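## 4. Setting up the cluttered-table benchmark

By now you should have Womurex installed and the smoke test from Section 3 passing. Good, because this is where it gets fun! In this section you build the tabletop scenes, run a trained policy through them, and get a score you can compare with ours. The whole thing fits in an afternoon on one decent graphics card.

The method in one paragraph, for anyone who skipped the paper: we train a pick-and-place policy on plain tables only, then test it on crowded ones. Each test scene is run twice from the same start pose, once with the clutter hidden and once with it shown. The score is the gap between the two. We call it the clutter gap, and a small gap means the policy really is attending to the thing it was asked to pick up.

### 4.1 Before you start

You need:

- The scene pack from the Grallimmont release (the May build or later)
- A policy checkpoint, ours or your own
- A config file copied from `configs/table_default.yaml`

> **Note:** Keep the original config untouched. Xolani Makhubela's comparison script reads it to find out which settings you changed, and it gets very confused if the original has been edited too.

### 4.2 Generate the scenes

1. Open your copy of the config and set `scene_family: dining`.
2. Set `num_scenes: 1031`. That is the full test set. For a first try, use 15.
3. Set `seed: 611`. Every number in our results table was made with this seed.
4. Run `womurex build --config my_table.yaml`.
5. Wait for the line `build finished` in the terminal. The progress bar tends to sit at the end for a while as textures are packed. Let it finish.
6. Run `womurex view --scene 0` and orbit the camera a little.

The scene sampler draws household objects from the pack, drops each one from just above the table, and lets physics settle them before the arm is switched on. We love this step. Hand-placed scenes come out tidy in a way that real tables never are, and early on we found that policies could exploit the tidiness: in a neat layout, the target is often the object with the most space around it.

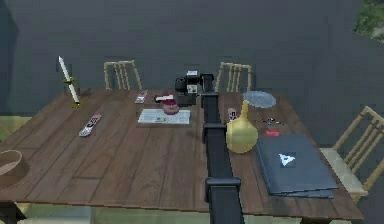 Settling also gives you overlaps and leaning objects at no extra cost. A policy that has only met things standing alone has to cope with one item resting partly on another, and that is where the clutter gap usually opens up. If you want more of it, raise `drop_spread` in small steps and rebuild. If objects start sliding off the table, you have gone too far.

> **Caution:** Do not change `drop_spread` between the clutter-hidden run and the clutter-shown run. The target will settle in a different pose, the pair will no longer match, and the score will be meaningless. The software does not catch this yet.

### 4.3 Check the arm

1. In the viewer, press **H** to send the arm to its home pose.
2. Press **J** to show the joint limits. All the markers should be green.
3. Step through a few scenes with the right arrow key and watch for contact warnings in the lower panel.
4. If a warning shows up before the policy has moved anything, mark the scene with **X**. Marked scenes are rebuilt with a new sub-seed the next time you run `womurex build`.

Contact warnings at the start nearly always come from tall objects that settled close to a link. The gripper gets all the attention, but the links sweep a lot of space too, and an elbow can knock over a target that the fingers would have picked up perfectly well. Womurex logs contacts for every link separately, so please look at those columns when you read your results. They taught us more than the success rate did.

### 4.4 Run the paired test

1. Run `womurex eval --config my_table.yaml --clutter off`.
2. When it finishes, run the same command with `--clutter on`.
3. Run `womurex pair results/off results/on`.
4. Open `paired_report.html`.

Use 8 parallel workers if your card has the memory for them. With fewer workers the results are identical, only slower. Start the full set on a Sunday night and it will be waiting for you when you get back to your desk.

> **Note:** An instruction such as "pick up the remote" is ambiguous when a scene holds more than one. By default, either counts as a success. Set `strict_target: true` if your policy takes descriptions that tell similar objects apart, and report which setting you used.

### 4.5 Reading the report

The first table gives success with clutter hidden, success with clutter shown, and the gap. Below it you will find the failed pairs, sorted by cause:

| Cause | What it means |
|---|---|
| `wrong_object` | The gripper closed on something other than the target |
| `link_contact` | A part of the arm other than the gripper moved an object |
| `no_approach` | The arm never came within reach of the target |
| `dropped` | The target was lifted and then lost |

We expected `wrong_object` to lead the list for our own baseline. It didn't! Most of the gap was `link_contact`, and that result changed what we worked on next. Indrek Siliņa added a small penalty for link contacts during training, still on plain tables with just a couple of simple blocks as obstacles, and the gap shrank on household scenes the policy had never met. The checkpoint is in the pack as `brunbridge_v2`, and it makes a great second run once you have your first score.

Watch the failure replays as well as reading the counts. Click any row in the report to open the pair side by side, with the two arms moving in sync until the point where they part ways.

### 4.6 Common problems

**The objects jitter and never settle.** Lower `physics_dt` by half and rebuild. Thin, flat objects are the usual culprits.

**The gap is negative.** This can happen on the small set, where a few lucky pairs move the score. Run the full set before you get excited. If it stays negative, check that both runs used the same seed.

**The report says `unpaired scenes found`.** One of the runs stopped early. Rerun it with `--resume` and pair again.

**Shadows look different between the two runs.** They should. Hidden objects cast no shadow. If you want to test shadows separately, set `keep_shadows: true`, which leaves the shadows in place without the objects. The Van Damme variant of the benchmark uses this setting throughout, so its scores can't be compared directly with the default ones.

Continue to Section 5 to add your own objects to the pack.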